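Common Ground for the Kitchen Counter

A new set of good-practice rules asks the people who test household robots to write down what they usually leave out.

When two laboratories report that a robot arm can pick up an item from a kitchen counter, a reader might expect the two results to mean the same thing. They seldom do. One group may count a grasp as complete when the fingers close. Another may require the item to be lifted, carried and released. A third may stop a trial early and leave it out of the total.

The Stokgate Code of Practice for Tabletop Handling Trials, adopted in December, is an attempt to bring such reports into line. It was drafted over two years by a working group of engineers, safety officers and software developers, and it applies to trials run in simulation as well as those run on physical equipment. The code is 268 clauses long. Most of them concern records.

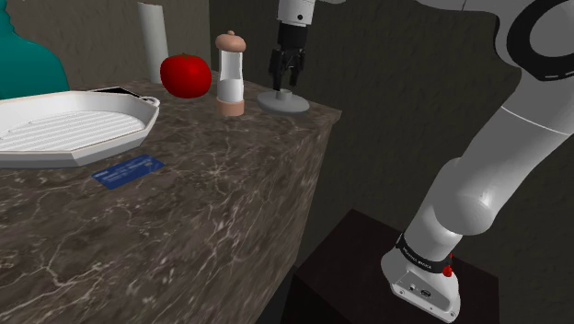

By Anoma Siriwardena
Standards Correspondent
24/01/2026

Simulated counters have become the usual place to begin. A rendered kitchen surface can hold a tomato, a pepper grinder and a grill pan in the same positions for as many trials as a laboratory cares to run, and a gripper can be brought down over a small stand without risk to the hardware. The code accepts this practice and sets conditions on it.

The first condition concerns layout. Every object on the work surface must be listed before the trial begins, including those the robot is not asked to touch. Under the older Navaratnam guidelines, only the target object had to be named. The working group found that this hid a good deal. A flat card lying on a patterned stone surface, for example, may be hard for a vision system to separate from its background, and a tall item near the wall may limit the paths open to the arm.

The second condition concerns repetition. A result may be published as a success rate only when it rests on at least 100 trials, with starting positions varied by a stated method. Trials that are stopped by the operator count as failures unless the reason was recorded at the time.

"The arithmetic was never in dispute," said Ruwan Matubbar, who chaired the working group. "What took us so long was agreeing on the moment a trial starts. We had five definitions on the table, and each one had a laboratory behind it."

The group settled on the moment at which the arm receives its first motion command. The gripper's opening width and its height above the surface must be logged at that point — a requirement that several members opposed as a burden on smaller teams.

Ukik, a developer of simulation software, has already added the required log fields to its test package. Starkarix, which builds grippers for service robots, took part in the drafting but has asked for a longer transition period. Its engineers argue that the clauses on finger contact were written with rigid objects in mind and give little help with soft produce, where a firm grip and a damaging one may be close together. A revised annex on this subject is being prepared.

The code is most strict on the step from simulation to hardware. A laboratory may not describe a simulated result as evidence of safe operation near people. Before a physical trial, the speed limits, the stopping distance and the location of the stop control must be set out on a single sheet and kept at the workstation. The arm must also be tested without objects on the counter, at reduced speed, over the full area it will be permitted to reach.

More than 400 written comments were received on the draft. Many asked for a public register of results, and the working group declined to include one in the first edition. Mr. Matubbar said that the matter would be taken up again once laboratories had gained some experience with the reporting forms, which are supplied as an attachment to the code and may be copied without charge.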